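Laundry corner: the big table and the little bags

Hello again from Venbridge! The washing machine has had its turn on this page, so now it's the table I do all my folding on, plus the mesh bags that live in a heap beside it (I did promise). The table came from Buschmann, second-hand, and at nearly 210 cm it's far too long for the room, but I love it to bits. You can get a whole family's sheets on there and still find a corner for your tea.
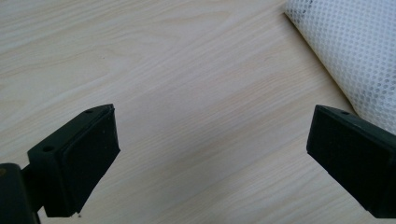 The tabletop. Look at those wavy lines in the grain!

I give it a wipe with a damp cloth before every folding session and that's it, no polish, no sprays. Towels go at the window end, tops in the middle, and socks get paired last thing, usually at 8 in the evening with the radio on.

Then there are the wash bags. I started with 2 from Pluko and now I use them for everything: tights, bras, baby socks, that one jumper with the beads. Fill them about halfway so the water can get through, and always do the zip right up or you'll be fishing straps out of the drum. I've got the smaller size, which takes 200 g of smalls very happily.

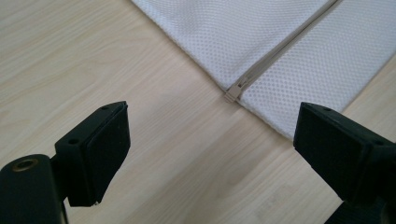
Vurlow wrote in to say she turns her bags inside out after each wash and hangs them by a corner, as the fluff collects in the seams otherwise. I'm trying it this week!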